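3.2 Clothes left on the bed

In the second round of visits, which began in April, we asked the residents of the Ernbridge flats to fold their laundry in the place where they normally do it. Of the 704 folding episodes that were recorded, 191 took place on a bed. Mendes and Hashemi coded all of them separately and then compared their results.

The bed is a large and soft surface, but it is seldom free for this work only. Small personal things stay on the cover while the clothes are handled. In Figure 4 a smartphone lies on the off-white comforter towards the headboard, and a rumpled blue cloth, a shirt or a towel, is on the near side. We coded such a cloth as "unsorted" when its type could not be decided by both coders.
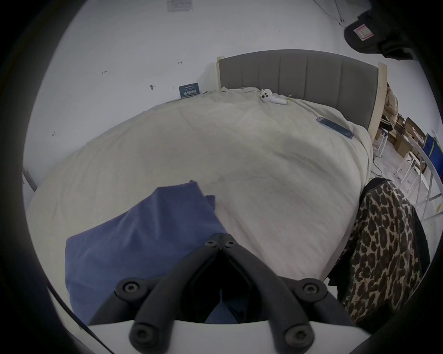
Figure 4. Bed with comforter, grey upholstered headboard and blue cloth on the near side.

3.3 Clothes left on chairs

Chairs were used less often, and mostly for clothes which had been worn one time and were not yet considered dirty. Up to 11 pieces were found on one chair. Gkikas (S.) proposed to treat these as a separate class, and we followed his proposal in the tables of Section 4. In 2 flats no chair was used for clothes during the whole period.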